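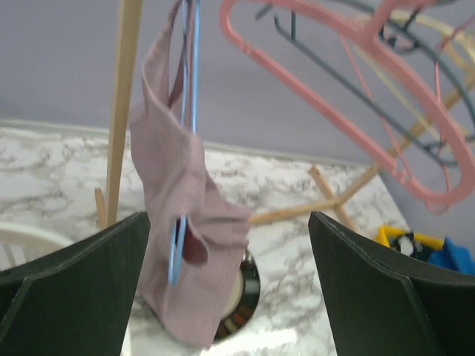
Page last changed: 2019-01-05

Elley Garment Handling Software
Progress report to the Kiltel Fund
Reporting period beginning in October

Summary

The project develops control and perception software that allows a two-finger gripper to handle clothing on hangers and drying racks in ordinary rooms. During this period the team completed the second version of the hanger detector, replaced the grasp planner, and brought the recording and labeling tools into daily use. Work on the regrasp behavior is behind schedule. The budget is on plan, and no change to the total award is requested.

Perception

Thin objects remain the main difficulty for the perception software. A wire hanger may be only a few pixels wide in the wrist view, and much of it is hidden once a garment hangs from it. The picture at the head of this report is representative of the input: a mauve-pink knit garment is draped over a thin light-blue hanger between the gripper fingers, while hangers in several other colors lie across one another to the right, in front of a rack of light wooden sticks. The software must decide which visible segments belong to the same hanger, and it must do so without a complete outline of any of them.

The first version of the detector treated each visible segment as a separate object. This led the planner to propose grasps on pieces that belonged to a neighboring hanger. The second version groups segments by color, direction and curvature, and reports a confidence value for every grouping. Where confidence is low, the planner now requests another view before any motion toward the rack is allowed.

The labeled set used for training and evaluation holds 2,192 wrist views. Of these, 1,489 contain at least one garment on a hanger. The remainder show bare hangers, racks, or garments lying flat, and are used to measure false detections. Views were labeled with the Farar annotation tool, which was extended during the period so that two segments separated by fabric can be marked as parts of one hanger.

Results on plastic hangers are satisfactory. Results on wire hangers are acceptable when the background is plain and fall off when the hanger crosses a patterned surface such as a marbled countertop. The team intends to address this with additional training views and does not plan a change of camera.

Planning

The earlier grasp planner selected a single grasp point and computed one path to it. If the path was blocked, the attempt ended. The new planner, named Kikuchi within the project, keeps a ranked list of grasp points and considers the approach and the withdrawal together. A grasp that can be reached but cannot be removed from the rack without catching a neighboring hanger is now placed low on the list.

Kikuchi was tested in simulation on 1,000 generated rack layouts before it was released to the robot. The tests brought to light two faults in collision checking. In the first, the wooden rods of the rack were modeled as thicker than they are, and valid paths between them were refused. In the second, the hook of a hanger was left out of the model after the hanger had been lifted. Both faults were corrected and the full set of layouts was run again.

Planning time has increased as a result of the joint treatment of approach and withdrawal. The increase is tolerable for single garments. It will need attention before the software is used on a full rack.

Control

The finger controller now regulates closing force separately from closing distance. Knit fabric gathers between the fingers and gives a misleading reading of contact, and under the previous controller the gripper could stop before it had reached the hanger inside the garment. The revised controller continues to close at low speed until the force reading has settled, then holds.

The regrasp behavior, in which the gripper releases a garment and takes it again at a better point, is not complete. The release step works in simulation. On the robot, it depends on an estimate of how the fabric will fall, and that estimate is not yet reliable for crumpled garments. The associated milestone has been moved to the next reporting period.

Tooling

Each run on the robot now produces a single record containing wrist views, joint positions, finger force, planner decisions and software version. Records can be replayed against a newer version of the perception software without use of the robot. This has shortened the review of failed attempts and has made it possible to check every proposed change against past runs before it is accepted.

Storage use has grown faster than planned. Older records are being reduced to key views, with the full data kept only for runs cited in reports.

Status of milestones

Hanger detector, second version: complete
Grasp planner replacement: complete
Force-regulated finger control: complete, documentation pending
Regrasp behavior: delayed
Recording and replay tools: complete

Risks

The principal technical risk is the fabric estimate described under Control. If it cannot be improved, the project will limit regrasping to garments that hang freely, and will report the restriction clearly in the final release. A second risk is the reliance on one robot for all physical testing. A fault in the gripper would stop data recording, although replay and simulation work could continue.

Work planned for the next period

The team will extend the labeled set with wire hangers against patterned surfaces, reduce planning time for crowded racks, and complete the regrasp behavior on the robot. The software will then be run through 4 trial sessions at Elley under a fixed protocol, with the software version frozen for the length of each session. The protocol will be sent to the Kiltel Fund for comment before the first session begins.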